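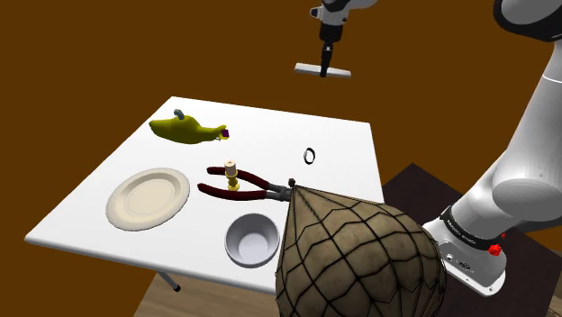 Issue 4, page 2

Tabletop Scene Rules: Frequently Asked Questions
Maintained by Meenakshi Nadar and Nazar Tkachenko
Last revised Feb 11, 2019

These are the questions we get most often from people setting up simulated tabletop tasks for the Bedano benchmark. The full rules are in the Bedano handbook. If an answer on this page and the handbook disagree, follow the handbook and send us a note.

Who has to follow these rules?

Anyone submitting scenes or results to Bedano. Teams at Surbridge and Thevar also use them for internal work, and you are welcome to do the same. Internal scenes do not need our approval.

How far apart should objects be?

Far enough that the open gripper can come down over one object without touching its neighbor. The default is 40 mm between the closest points of any two objects. Measure from the collision shapes, which are sometimes larger than the visible mesh.

Can one object stand between the parts of another?

Yes, if it is standing free. A spool upright between the open handles of a pair of pliers is a fair arrangement and a useful one, as it forces the planner to deal with a narrow approach. Mark the scene "close pair" in the notes. The spacing default does not apply to a close pair, but the two shapes must not touch at the start of the episode.

Do all the objects have to be things the robot can pick up?

No. Plates and bowls may be used as targets, and any object may be left in as a distractor. List every object in the scene file with one of three roles: target, tool or distractor. Scenes with unlisted objects are sent back.

May an object hang over the edge of the table?

Not if it is part of the task. Its whole footprint has to be on the tabletop when the episode starts. An object placed in front of a camera to block part of the view is treated as an occluder. It goes in a separate list, and you have to say which camera it affects.

Where should the arm be at the start?

In the home pose given in the handbook, with the gripper open, above the table and clear of every object. Do not start with the gripper already lined up on the target. We rejected a batch of otherwise good scenes last April for this.

Does the simulated base need a mount?

Yes. The base must be on a platform with a collision shape of its own. Some older Stenura scene files have a platform that shows up in the render but has no collision shape, so the arm can pass straight through it. Check this before you run anything long.

Do I need to model the stop button?

You do not need to give it a function. If your arm model comes with a red button near the base, leave the geometry in place. People move scenes between simulation and the lab, and a part that sticks out matters for clearance.

How many camera views are required?

Two. One has to be an overview that takes in the tabletop and the gripper in its starting position. The second is your choice.

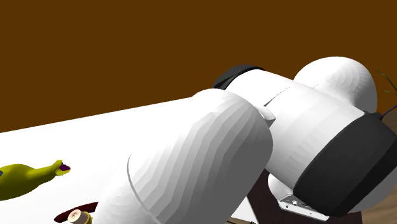 A second view is allowed to be low and close to the arm, and it may lose sight of much of the table behind the links. We want some views like that in the set, because a real camera bolted near a base has the same problem. What we do not accept is a second view that shows no task object at all for the whole episode.

Can the two cameras have different backgrounds?

They should be looking at the same room. Items outside the work area, such as a plant or a stretch of cable, may show up in one view and be missing from the other. That is normal. Wall color and lighting settings have to be the same in both.

Do visible facets on the arm mesh count against me?

No. Rendering quality is not scored. A coarse mesh is fine as long as joint positions and limits match the arm you name in the file. If you swap in a lighter mesh to save time, say so – it affects anyone who trains on the images.

What about objects that are hard to name?

Use the plainest name that fits and add the asset number. We have seen the same yellow object submitted as a bottle, a toy and a watering can. The asset number settles it, and the name is mostly there for human readers.

How many episodes per scene?

At least 100, each with its own random seed. Report all of them. Dropping failed episodes before you work out a success rate is the most common reason results are taken off the board.

Are contacts with distractors counted as failures?

A light touch is recorded but does not fail the episode. Pushing a distractor more than 80 mm from where it started does. Any contact between the arm and the tabletop above the force limit in the handbook also fails it.

Can I change a scene after it has been accepted?

You can, but it becomes a new scene and needs a new number. Small fixes such as a spelling mistake in the notes are exempt. Moving an object is never a small fix, even by a few millimeters.

How do I know whether my scene file is valid?

Run the checker that comes with the handbook files. The current version has 176 checks and stops at the first serious error, so you may need to run it several times. It cannot tell whether an object's role makes sense – Nazar reads those by hand, and he is usually a week behind.

Who do I ask about something not covered here?

Write to Meenakshi for questions about scene layout and cameras. Write to Nazar for scoring and file format. Please include the scene number and the checker output in your first message.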